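Woltari Opens Orders for the Erlow Wrist Kit, a Small Camera and Two Fingers for the Robot Arm You Already Own

07/04/2021

FOR IMMEDIATE RELEASE

Woltari, maker of add-on hardware for small robot arms, today opened orders for the Erlow wrist kit. The kit puts a camera at the wrist of a robot arm, adds a pair of rough-padded gripper fingers, and ships with the software needed to save everything the camera sees. That last part includes a great deal of footage between jobs. Customers have been asking for it anyway.

Erlow is meant for workshops, schools and small labs that bought an arm with high hopes and have since used it mostly to impress visitors. It mounts with the four screws already in the wrist of most tabletop arms, draws its power from the arm's own supply, and takes an evening to set up. Our early customers report that the evening is sometimes a long one, mainly owing to a misplaced hex key. Every kit now includes 3 hex keys of the same size.

The camera sits just behind the fingers and looks out past them, so that the operator sees the work from where the gripping is done. It also sees whatever the arm is aimed at when no gripping is being done. Woltari considered shutting the recording off in those moments and decided against it. A record with holes in it is hard to line up with the arm's joint log, and our test users were firm on the point. They wanted the reaching, the waiting, the wandering off and the coming back, all on one clock.
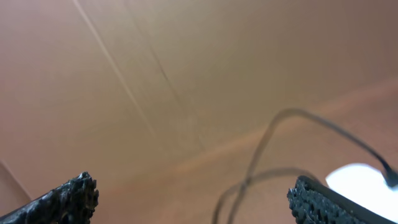

The Erlow view with the fingers open and the wrist tipped toward the ceiling.

The finger pads are dark, coarse and proudly ugly. An earlier set was smooth and much admired, and it dropped a ceramic mug in front of a distributor. The current pads have been through 300 hours of picking up, putting down and being wiped off with a damp rag, and they are sold separately for customers who work with grit, glue or children. Swapping a pair calls for one of the hex keys mentioned earlier.

Recordings are handled by Velia, the companion program that comes with every kit. Velia files each session by date, lines up the camera view with the position of the arm, and lets the user mark the useful stretches and skip the rest. It does not try to decide by itself which stretches are useful. A version that did was tested last winter and showed a strong preference for long, steady shots of the wall. The marking is now done by people, with two keys on the keyboard, and goes faster than most of them expect.

Velia runs on an ordinary laptop and does not need an account, a monthly plan or a connection to anything. Files are saved in common formats and stay on the customer's own drive. Woltari would be glad to hear what customers do with them but has no way of finding out.

Early units have been in daily use at Atanasov, a repair and training shop that teaches beginners to run tabletop arms by hand before letting them write a line of code. The shop asked for two changes after its first month. One was a brighter status light. The other was a quieter startup sound, which it described in writing as "a goose in a bucket." Both changes are in the kit on sale today. Owners of early units can get the new sound through a free update, or keep the goose.

Pricing and availability

The Erlow wrist kit costs $358 and includes the camera, the gripper, one set of finger pads, the mounting plate, cabling and a full copy of Velia. Replacement pads are $59 a set. Orders placed now will ship in May, in the order they come in. Kits can be returned within 60 days if the box contains most of what it left with.

Schools may ask for a printed setup guide at no added cost. It has large type, clear drawings and a page on what to do when the arm points somewhere you did not ask it to. The short answer is to press stop, check the wrist angle and start over.

About Woltari

Woltari designs and builds cameras, grippers and mounting parts for small robot arms. The company keeps its product line short and its manuals shorter. It does not make robot arms, and politely forwards several complaints a week to the people who do.

Press contact: Woltari Press Desk. Review units are available on loan for three weeks. Please send back all the hex keys.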